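Cell 2 is back up, with a better table

If you've walked past the sorting cell lately and wondered why the arm was sitting still, it's because we had the whole thing in bits! Vy Doãn has spent 11 days going over it from the base up, and it's running again now -- much more nicely than before.

The big job was the work surface. The old top had been drilled and redrilled so often since December that no fixture went back in the same spot twice. Vy swapped it for a perforated table from Cimport, so the jigs bolt straight to the grid and go back where they came from. She levelled it, checked the arm's mounting bolts with the torque wrench (two were well under, so please do look at yours), and then taught the corner points again from scratch.
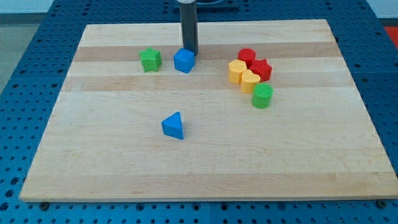 Shape blocks out on the maple board in Cell 2, with the gripper finger down by the blue cube.

We love the wooden blocks for this stage. They're cheap, they're cheerful, and a star or a heart shows up a bad grip angle far sooner than a plain cube does. Vy ran 480 picks with them after the rebuild and logged every miss, then took the finger off, cleaned the mounting faces and set the height again before the second run. Her notes are in the Drirnitz folder, with the new offsets on the first page.

From now on the finger gets a wipe and a height check at the start of each shift, and the table bolts get a going-over once a week. The Lekum controller backup is saved under job 2499 -- please load that one and leave the old file alone. The team at Bùi are copying the same layout for their own cell, and we can't wait to see it going.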